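Carrillo for state senate? The Hudetau speech

hiralow_hal
Member
So Xóchitl Carrillo, who told the Flamanthorpe paper in June that she was "done with politics and happy about it," is now the keynote speaker at the county party dinner in Hudetau. People who are done with politics don't usually drive 318 miles to eat banquet chicken. I say she announces before the filing deadline.

prairie_lei
Senior Member
Or she likes chicken. She served as lieutenant governor for five years and gets asked to speak at things. My dentist gets asked to speak at things.

hiralow_hal
Member
Has your dentist set up a "listening fund"? Hers has a mailing address, a logo and a guy who used to run ad buys for the governor. That's a lot of staff for listening.

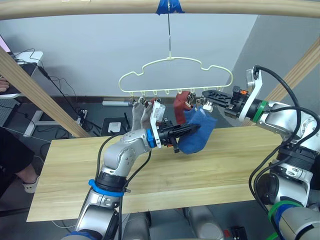

And look at what she's been saying. Two months ago she and the governor were "great friends." Last week it was "we worked in the same building." By the dinner I expect she'll have trouble placing the name.

OldWardHeeler
Senior Member
Hal's right about the fund and wrong about the seat. The senate district is drawn so that she'd need Hiralow and all of the Lei valley, and she lost Lei by 3000 votes last time with the governor standing right next to her. She's after his job. The dinner is where you go to meet the people who pick county chairs.

prairie_lei
Senior Member
It was closer to 2000, and half of that was the water bill, which she voted against in committee. Some of us out here remember that kindly.

OldWardHeeler
Senior Member
She broke the tie FOR it once she was presiding. I was in the gallery. I had a sandwich confiscated.

prairie_lei
Senior Member
That was the amended version and you know it.

tollboothtina
New Member
Does anyone know if the dinner is open to the public or do you have to be a party member? Asking because I want to ask her about the bridge.

hiralow_hal
Member
Open if you buy a ticket. Doors at 6 pm. Get in line for the bridge question behind me.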